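Ticket: Plavley cell, bin picking – episodes saved with gripper state missing
Opened by: Afiq Ngui
Status: Closed, follow-up open
Component: Skornosen recorder

Problem
We were collecting picks from the two-compartment bin for the Retamal training set. Target is 400 good episodes per object mix. After a batch of 50 I ran the checker and it rejected 3 of them. Camera stream and joint positions were fine in all of them. The gripper channel was flat from start to finish, even though the operator's notes list a completed pick.

What I tried first
Restarted the recorder and ran a short batch with the same objects. One more episode came out flat. Swapped the recorder machine for the spare and got the same result, so I stopped blaming the disk. Replayed a good episode through the checker to make sure the checker itself was not at fault. It passed.

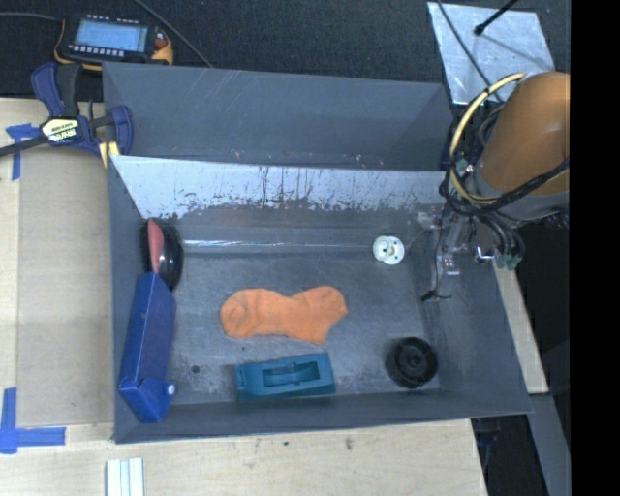
Soft items fail more often than rigid ones. The sock was the target in every flat episode, and the teal block and the black wheel never gave trouble. With the sock the operator reaches low and turns the wrist a long way to get hold of the fabric, so I started looking at the wiring on the arm instead of the software.

With the arm parked I measured the gripper signal line at the connector. Steady. With the wrist turned to the sock pose it dropped out, came back when I pushed on the plug, then dropped again – a loose pin.

Fix
Reseated the pin, added slack to the cable bundle and retied it. Ran 50 episodes with the sock as the only target. The checker passed all of them.

Cleanup
Flat episodes are moved to the reject folder. Please don't patch them by copying gripper values from a neighboring episode. Somebody did that in November and we had to retrain.

Still open
The recorder should refuse to save when the gripper channel has not changed for 2 seconds during a commanded close. Sent to Trirkonport as a feature request, no reply yet. Until then run the checker after every batch, before the bin contents are changed.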